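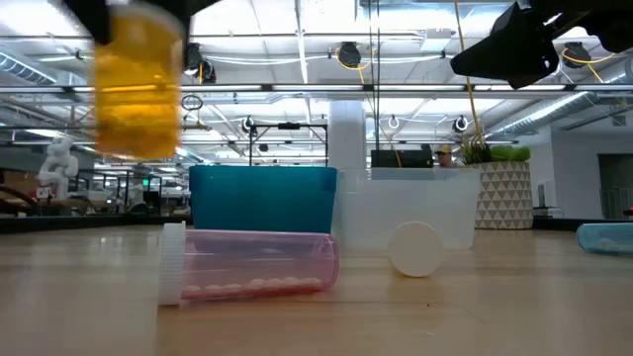
Hendriks looks after workplace injury claims for staff at Drukness and Wirnora, and the same questions land on the Unley desk every week. Prescriptions come up most. A pink bottle with a white cap and a row of small white pills along the bottom can be claimed for, provided the pills were prescribed for the injury and you kept the receipt. The bottle itself proves very little, so please stop posting them to us.

What counts as a workplace injury?

Anything that happened while you were doing your job, or something close enough to it that your manager would have to agree. The car park counts. The pub opposite does not, however long the meeting went on.

How soon should I report it?

The same day if you can. We accept reports for up to 83 days, a figure we inherited and have never had the heart to round.

Do I need a doctor's note?

Only if you are off for more than 2 days. A note from your sister who is "nearly a nurse" will be read with interest and returned.

How much can I claim without prior approval?

Up to £200 for treatment, travel and medicines together. Above that, ring first - it saves us both a long letter.

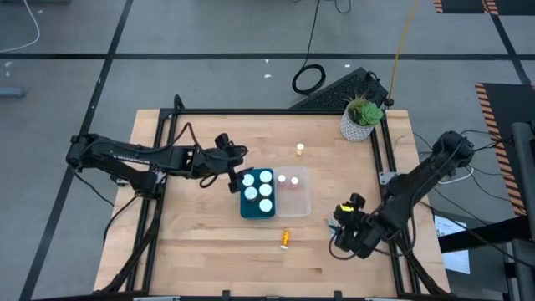 Can I claim if it was my own fault?

Usually, yes. Most injuries are somebody's fault and quite often it's the person holding the form.

Who do I complain to?

Mwangi Lukumay, in writing. He replies to everything, at length.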